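Home | Papers | Methods | Data | About
3 min read · 16 shares · 2 comments

4.2 Collecting garment grasps

We were glad to find that people took to the hand-held gripper quickly. İlker Dönmez recorded 160 of our clothing demonstrations at the Wedham site, working among hanging clothes much as one would at home, and we kept his slower attempts too - they taught the policy a good deal about soft folds. Training on all of them took 2000 steps. Of the held-out trials, 133 ended in a clean lift.

Figure 3. Open jaws over a rumpled white garment, nothing yet held between the blue pads. 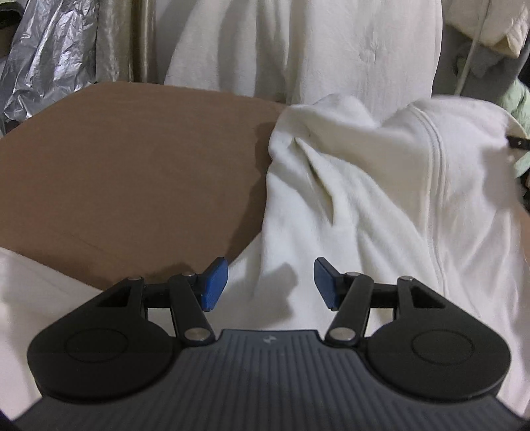
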